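Relatório do projeto de Têxteis – desbotamento de malhas tingidas em lavagens domésticas

Escolhi este tema por causa da minha mãe, que jura que vinagre na primeira lavagem segura a cor. A professora Solveig Wallin achou graça e disse que dava um bom projeto, desde que eu medisse tudo direitinho. Então lá fui eu!

Cortei 20 amostras de malha de algodão, todas do mesmo rolo (comprado na Prilar, em promoção), e tingi em casa com corante reativo verde. Metade levou um banho de vinagre antes da primeira lavagem, a outra metade foi só com água. Depois lavei tudo a 30 graus, sempre com o mesmo sabão, e comparei com a escala de cinzas do laboratório. 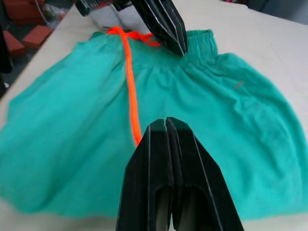
A parte chata foi a secagem. Na primeira semana pendurei tudo na varanda e o sol estragou a comparação, porque umas amostras apanhavam luz a tarde inteira e outras não. Tive de repetir 3 delas dentro de casa, à sombra, e aí os valores ficaram bem mais parecidos entre si.

O meu colega Shahram Akbari leu as cores sem saber qual amostra era qual – ideia dele, e ainda bem. Com vinagre ou sem vinagre, a diferença ficou dentro do erro da leitura. A minha mãe não aceitou o resultado e pediu para ver os dados.

Se tivesse mais tempo, testava também a lavagem a 90 graus e um corante de outra marca. As tabelas completas estão no anexo.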